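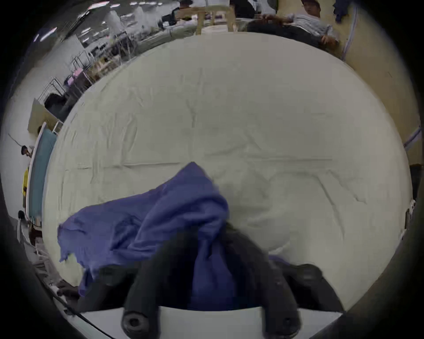 Vasiliu
Linen and garment care, list moderator

Re: [textile-care] Purple-blue garment, creases after storage

On the Girau list at 16:40, a member wrote:

> I have a purple-blue garment that was stored bunched up in a Drustard
> box since May. It has one thick fold across it that comes back after
> every pressing. Do I start at the fold or leave it for last? I work on
> a table with a cream cloth over it, no board. Would a board help?

Leave the fold for last. A thick fold is usually two or three layers lying on each other, and pressing it first sets the lower layers wherever they happen to be.

The garment in the photo at the top is at the stage I would start from: crumpled on a pale cloth, with a hollow bunched into the left half and folds fanning away from it to the right. The thick curved fold is on the right. Open the hollow first. The fan folds come from it, and most of them relax once the fabric under them has somewhere to go.

Order of work:

1. Lift the garment by one edge and let it hang for 2 minutes. Do not shake it.
2. Lay it down with the bunched part nearest you and spread outward with flat hands.
3. Turn back the thick fold and check what is inside it. Sleeves and pocket bags end up there.
4. Mist from the wrong side, wait, then press with a cloth between iron and fabric.
5. Leave it flat for 16 hours before folding again.

On the board: a table is better for this job. A narrow board lets the weight of the garment hang off both sides and pulls new creases in at the edges. Your cover cloth should be pale and colorfast, and larger than the garment when spread. Mine is a Clomholm cotton, item 549, washed twice before first use. Item 956 is the same weave with a backing — it holds moisture longer, and I do not use it under dark colors.

If the crease returns after step 5, check the care label for a finish that limits steam, and post the fiber content to the list. I can't say more without it.

Vasiliu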